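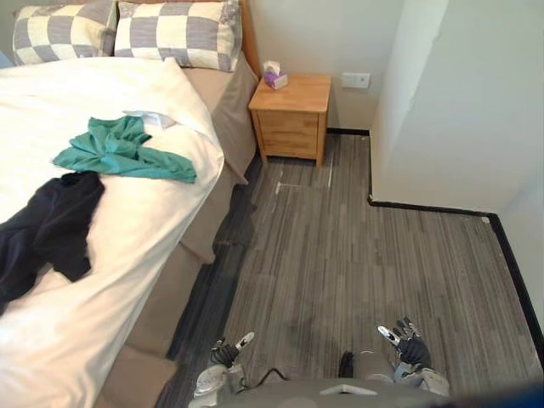 December — wool wash shrinkage, second go

Ilídio Lobo wants us to sign off on the Lahlou detergent before the Vadville order goes out. His case is the supplier's sheet, which claims no measurable shrinkage on knits at a cool wash. I have read a lot of supplier sheets.

Setup: 5 swatches from the Jondska bolt, grey, cut on the grain, marked with cotton thread at the corners. Marker pen ran last time and I ended up guessing where the line had been. Load made up to 475 g with offcuts. Cool cycle, slow spin, dried flat on the rack by the window.

9.40 am. First load in. The machine's display says one temperature and my thermometer says another. Going with the thermometer.

11.15 am. Out and onto the rack. They feel softer, but wet wool always feels softer. Not writing that down as a result.

2.30 pm. Still damp at the corners. Ilídio wanted to measure anyway. I said no. Damp knit stretches under the ruler and you get whatever number you were hoping for.

4 pm. Measured dry. Four swatches within a millimetre or two of where they started. The fifth lost 13 mm along the length, nothing across. Ilídio calls it a bad cut. Could be. It could also be the one that sat nearest the drum wall, and I didn't note the positions, so we can't say either way. My fault. 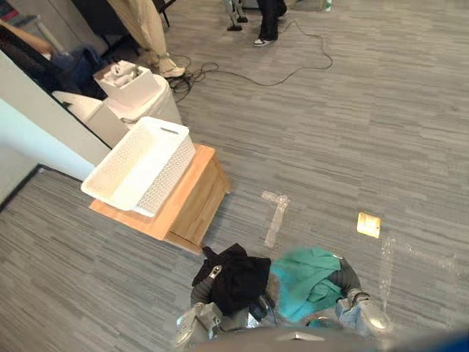

Black and teal, side by side.

What I don't buy is the idea that one cool wash tells us much. The Destport customers will wash these 25 times before they write to complain. Somebody should run the long test, and I suspect I know who.

To do:
Cut fresh swatches, note drum position this time
One load in plain water, no detergent at all — we have never done this, which is a bit embarrassing
Ask Lahlou what knit they tested on
Colour check under the daylight lamp, new tube needed first

Not signing yet.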